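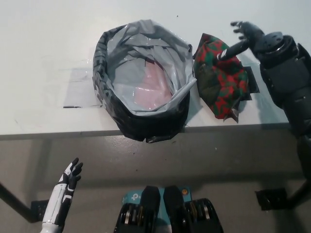

Our project is about the packing of soft things for storage and for posting. By soft things we mean items which have no fixed shape, for example a folded piece of cloth or a small wrapped bundle. Boxes are easy to pack because the sides are straight, and most of the advice we found in packing guides is written for boxes. For soft things the advice is usually only one line, "fold well and press". We wanted to know which type of container makes this work easier. The container we used most is an open one with a black outer wall and a grey-silver plastic lining, and its rim does not stay in one shape. The lining curls over the top of the wall in loose flaps, so before each item goes in, the packer must look where the opening really is. The patterned bundle in red and green, lying to the right of the container, was our most difficult item, and it appears often in this report.

1. Background

The idea came from a part-time job. Aishwarya Palaniappan, who wrote the first proposal of our group, worked one winter in the packing room of Noiphan, a small shop for gifts and household textiles. Customers there could choose between a carton and a soft bag, and the packers had strong opinions about both. Some said that the bag takes half the time. Others said that the bag only looks fast, and that the time is lost later when everything must come out and be folded again. There was no record of either, so we decided to make one.

2. Containers

We compared 3 types of container. The first was a plain carton with four flaps, bought from Stoto. The second was a drawstring bag of thin cotton, also from Stoto. The third was the lined container already mentioned, which we call "the lined bag" in the tables. Its wall is firmer than cotton but it still bends when somebody leans on it.

All packing was done on a white table, at standing height. At the beginning we let each person put the container where they liked. Almost everybody pulled it close to the front edge, and after the first session we made this a rule so that the results can be compared. A container in the middle of a deep table is tiring for the shoulders, and shorter people must stretch to see inside.

3. Items

The set had 13 items. They were chosen by softness and not by value. We had scarves, a child's pullover, two cushion covers, several bundles in wrapping, and some smaller pieces. The bundles were more interesting than the single cloths. A bundle has a lumpy shape with one or more corners, and the corner decides how it will lie. When the corner points down into the container, the bundle goes in quickly but leaves empty space on both sides. When it is laid flat it takes more room at the top, but the next item has a better place to rest.

4. Procedure

Each person packed the full set two times with each container. The order of the containers was changed between persons. We measured the time from the first touch of an item until the last item was inside, and afterwards we noted how many items were higher than the rim. The sessions were held on Sunday mornings when the room was free. In total we have 24 complete runs. Two more runs were stopped because the cord of the drawstring bag came out, and these are not included.

5. Results

The carton was the slowest container to start and the most regular in time. People used its corners to plan, and they folded more carefully. The drawstring bag was the fastest, but the items in it were in bad condition at the end, with many new creases. The lined bag was between the two. Its difficulty was always the same one - the lining moves with the hand. If a packer pushes an item down along the wall, the lining goes down also, and after some items it has to be pulled up again. One participant solved this by folding the lining far over the outside before starting, and her runs were clearly quicker than the other runs with this container.

6. Discussion

We expected that the shape of the container would be the most important factor. After the runs we believe that the rim is more important. A rim which stays open by itself leaves both hands free for the item. When the rim falls inwards, one hand is lost, and the packer begins to drop the items in instead of placing them.

There are weak points in our work. The group of participants was small and all of them were students. We did not weigh the full containers, and we did not test what happens to them during transport. We also entered the times first by hand and later in Listeo, and for one run the two numbers did not agree. We kept the handwritten one.

For the second part of the project we would like to try a simple ring or clip for the lining. Zarnano has offered us samples in two sizes, and the tests should begin in April.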